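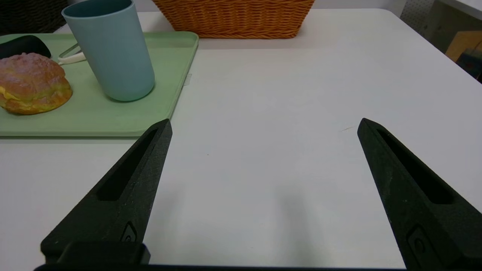
3. Materials and Setting

3.1 The serving station

All sessions took place in the shared dining room at Clulville, a residential program for adults returning to independent living after a long hospital stay. The room holds several tables of the same make, and one of these was set aside as the serving station for the length of the study. Residents came to it one at a time, carried out a short drink-serving task, and went back to their seats. The task was chosen in consultation with the occupational therapy team because it was already part of the weekly program and needed no special instruction.

The station was kept plain on purpose. Earlier work by our group in a day center in Joo had used a fully laid table, with a cloth, a napkin holder and a full place setting, and the ratings from that study were hard to interpret. Raters disagreed on whether a resident who moved the napkin holder was tidying, making space or simply distracted. For the present study we reduced the layout to the items that the task itself called for and left the rest of the surface clear.

Figure 1. Serving station with tray and cup. The tray is pale mint green with raised, rounded edges; the cup is light blue and has no handle. The tabletop is white with a rounded corner.

3.2 Tray and cup

The tray (Figure 1) is plastic and has a raised edge, which residents in the pilot phase used as a guide when setting the cup down without looking directly at it. Trays with flat edges were tried during the pilot and withdrawn after two residents lost a cup over the side.

The choice of cup received more discussion than any other item. Dining rooms of this kind commonly offer mugs with one or two large handles, and the kitchen staff at Clulville keep a supply of them. We selected instead a tall, slightly tapered cup without a handle. A handle invites a particular grip and a particular side of approach, and a resident with weakness in one hand may turn the cup, or the whole tray, to reach it. Those adjustments are of interest in their own right, but they would have made it difficult to compare one session with another. A cylinder can be taken from any side. Its matte finish was also preferred by residents with low vision, several of whom reported that glossy cups were harder to judge under the ceiling lights.

Color was considered with the same group in mind. A white cup on a white table was ruled out at once. Light blue on pale green is a softer contrast than the strong red often recommended for tableware in this setting, and we accepted this as a compromise. Residents had told the staff that red cups looked like hospital equipment, and three of them had declined to use them at meals.

3.3 Table surface

The white tabletop is smooth and wipes clean with a damp cloth. It also shows shadows and small marks, and a fine scratch can be seen in Figure 1. Marks of this size were left alone. Larger ones were covered during the pilot with a repair film supplied by Gastik, but the film changed how easily a cup slid, and it was removed before data collection began. The rounded corners were retained for safety, as some residents steadied themselves against the table while standing.

The position of the tray was not marked with tape. Staff placed it by eye toward the far side of the table before each session, leaving open surface in front of it. Residents were free to draw it closer, and whether they did so was one of the behaviors recorded.

3.4 Procedure

At the start of a session the resident was shown the tray with the cup on it and asked to serve a drink in whatever way felt natural. No order of steps was given. A session ended when the resident stated that the drink was ready or when four minutes had passed.

Deirdre Hayes and Obadia Mosoti carried out the sessions. Edit Kun and Maeve Mac an tSaoi rated them independently, using the placement scale developed in the Joo study with the two items on table linen removed. Disagreements were passed to Cormac Mac an tSaoi, who had no part in running the sessions and rated the disputed item without seeing the earlier scores.

In total, 44 residents took part, and 3,824 separate placements were rated. A placement was defined as any occasion on which the cup or tray was set down and released. Placements in which a member of staff assisted by hand were excluded, leaving 3,535 for analysis. Verbal prompts did not lead to exclusion but were noted on the rating sheet.

3.5 Changes made during the study

The original trays were washed by hand. In September the kitchen at Clulville moved to a machine wash and a new detergent from Ronoline, and staff reported that the trays felt more slippery afterward. We compared placements rated before and after the change and found no difference in the number of cups set down off center. The change is nevertheless noted here – grip on the tray itself was not measured, and residents who lifted it by the rim may have been affected in ways the scale does not capture.

A second change concerned seating. The first group of residents completed the task standing. At the request of the therapy team, a chair was made available to all later participants, and most chose to use it. Seated and standing placements are reported separately in Section 4.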